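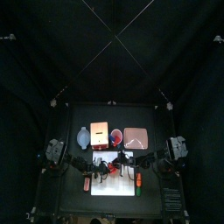 According to one former member, quoted in the club's own newsletter, the first thing anybody learned at Proston was how to wait for a turn, and the second was how to tighten a loose cable. The remark is often repeated in accounts of the Prulero Robotics Club, a student project in the town of Proston that teaches young people to work with pairs of robot arms on small household tasks.

History

The club grew out of an after-school class at Todorova High School, where a handful of students had been building line-following cars and wanted to try something a good deal harder. It took the name Prulero from a nonsense word painted on the door of its first room, and it has kept both the word and (so members like to say) the door. Membership has since grown to 66, drawn from three schools in and near the town.

Activities

Much of the club year is given over to two-arm work, in which a left and a right arm share one tabletop and have to cooperate over whatever lies between them. The station is a black table inside an enclosure lined with black fabric, with a gray base for each arm at either side and a black gripper at the end of each. A white board is set in the middle, and toy-like kitchen things such as a bowl, a cup and a tray are kept along the back, together with a light wooden box shaped like a toaster.

New members spend their first eight weeks guiding the arms by hand – slow going, and by most accounts a little maddening – before they are allowed to write any programs. Each student keeps a paper notebook of attempts, and the notebooks are passed down to the next class, doodles and all.

Competition

The club takes part every November in the Didotgate Challenge, a regional contest for school teams. Entries are scored out of 300, with points for care as well as for speed, and Prulero's best result so far is 295. Teams may bring their own table but must use the objects handed out that morning.

See also

Didotgate Challenge
Todorova High School
Educational robotics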